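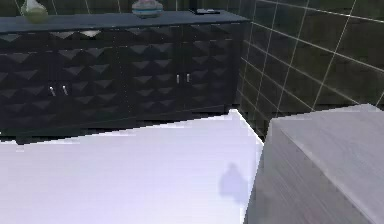 Section 2: Planning Your Vakine Purchase

Picking a home robot is the fun part, and a good plan makes it even better! Before you price anything, load your floor plan into Avdale Planner and run the virtual home tour. Look for surfaces you want the robot to reach. A long sideboard with paired door handles and a few items on top, like the vase and jar in the sample home, calls for the arm kit as well as the base.

1. Open the Budget tab and enter your spending limit.
2. List each job you want done, one per line.
3. Mark every job that needs opening a door. The planner adds the arm kit ($263) to your total.
4. Set aside 13 percent for spare parts and wheels.

Note: The arm kit fits both base sizes, so you can start small and add it later – your saved plan carries over.

5. Switch to Route view and walk the robot's path from room to room.

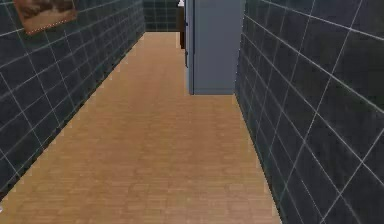 Route view: tiled corridor with plank floor, panel at far end.

6. Measure the narrowest point on the route in your real home and type it in. Do this at floor level.
7. Save the plan and print the parts list.

CAUTION: Do not order a wide base from the virtual tour alone. Check every doorway with a tape measure first.

Quotes stay open for 7 days. See Section 3 for charging dock locations.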